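Home Recipes Essays Pantry About Contact

Search this site Type and press enter

In Defense of the Plain Pot of Soup

by Kulap Khunthong

January 11, 2020

Every winter, once the cookie tins are empty and the good tablecloth has gone to the wash, I get the same wish, and it is for soup. I don't mean anything grand. I mean onions, carrots, whatever beans are in the cupboard, water, salt, and an afternoon. I have been making this sort of soup for 22 years, in three kitchens and on one very bad hot plate, and I would like to say a few words on its behalf, because I think we have started to be a little ashamed of it.

You see it in the way people apologize when they serve it. "It's just soup," they say, putting down a bowl that took them most of Saturday. My own mother said it all her life. She would set out a pot big enough for the whole street, with rice and lime and a dish of chilies on the side, and then stand there telling everybody that there would be real food next time. We all had seconds and some of us had thirds, and she still never believed us!

I blame the recipes, partly (and I write recipes, so I am blaming myself too). A plain soup doesn't look like much on a page. So we dress it up. We ask you to roast the carrots first, and blend half of it, and pass it through a sieve, and finish it with a flavored oil that you have to make the day before. Then come the seeds on top, and the swirl of cream, and the little fried leaf. I tried one last August, of all months, which had 4 separate garnishes and used 2 pans before the soup pot ever came out. It was very nice. I washed dishes until it was nearly dark and I have not made it since.

What I want from a soup recipe is permission to stop. Soften the onions slowly in butter or oil, and I do mean slowly, until they have gone limp and sweet and the whole house smells of them. Put in the carrots and celery, if you have celery. Add the beans and enough water to cover everything by a couple of inches. A rind of hard cheese is lovely if there is one hiding in the drawer. Let it tick over on a low burner and go do something else. Taste it now and then, and salt it more than once – a little at the start, a little in the middle, a little at the end – and when the beans are creamy, it's supper.

My neighbor on Bunnag Street makes hers with cabbage and the end of a ham, and she thinks my carrots are cut far too big. We have been having this argument over the fence for years and I hope we never settle it. I like a carrot that you have to deal with. She likes everything to fit on the spoon with room to spare. Both soups are good, and both are better on the second day, when the broth has thickened and the beans have given up a bit of themselves.

I know there is a case on the other side. People are tired when they get in, and an afternoon is a lot to ask of anybody. There is also plenty of good soup to be had in a carton, and I keep one or two in the cupboard myself for the nights when I can't face an onion. But a pot of soup doesn't ask for your afternoon so much as your being somewhere in the building. You can fold the laundry, help with homework, or write to your aunt. Mine has simmered through tax forms and head colds and one entire jigsaw puzzle of a lighthouse.

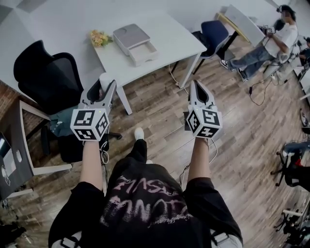

Both hands full, and the pink-lettered T-shirt.

The other thing I would like to defend is the bowl itself, served with nothing on it. Bread on the side, yes, please, and good butter if you have it. Perhaps some black pepper. But try it once without the seeds and the swirl and see if you miss them. I stopped putting parsley on mine a few winters ago, mostly out of laziness, and my family went right on eating.

So if you have people coming over this month, and you are standing in the store wondering what on earth to give them, I hope you will buy onions. Make more than you need. Send somebody home with a jar of it, and make sure the lid is on tight (I learned that one on a car seat). And when you carry the pot to the table, please, as a favor to me and to my mother, don't tell anyone it's just soup. Tell them it's bean soup, and ask who wants the ladle first.

Related posts

Butter or Oil? A Long Answer to a Short Question
What to Do with the End of a Ham
The Case for Big Carrots
Second-Day Suppers
A Kind Word for Cabbage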